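Come write with us: brush calligraphy beginners wanted for August

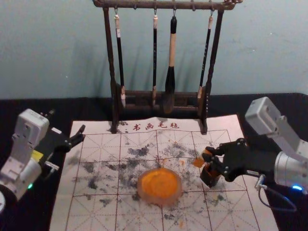

2 min read

I'm looking for people who have never held a calligraphy brush, or who held one once at school and remember mostly the mess. I run the Mona table, a small practice group for Chinese brush writing, and in August I'm starting a new beginners' round. I'd love for you to be in it!

You don't need to bring a thing. The brushes hang on the wooden rack, from a skinny one up to the big fat one with the black bristles (everybody wants that one first, and you can have it – but please start with something smaller). You'll write over a felt mat printed with red squares and dashed guide lines, so you always have something to aim for. Our felt has plenty of ink stains on it already, so don't be shy about adding yours.

We meet in the back room at Trostar, 317 James Street, up one flight of stairs. Sessions last 90 minutes. The first one is all straight strokes, and I mean all of it. By the third we're on whole characters, and after that you pick what you'd like to work on – a name, a line from a poem, a New Year's couplet if you're the type who plans ahead.

Who should sign up? Anyone 16 or older who can come to at least four of the six sessions. You don't have to read Chinese. Left-handed people are very welcome (I'm one, and I'll show you what works for me). Wear dark sleeves or ones that roll up, and leave the nice white shirt at home.

The round costs $47, and that covers ink and paper. If that's a stretch, tell me and we'll work something out. I'd also like one person to help me set up and wash brushes afterward. That person comes free, and gets first pick of seats.

To join, drop a note in the box at Trostar or use the sign-up form under Classes, listing 217. Tell me your name, whether you've tried this before, and which hand you write with. I answer everybody, usually within a couple of days.

Posted 25 April 2019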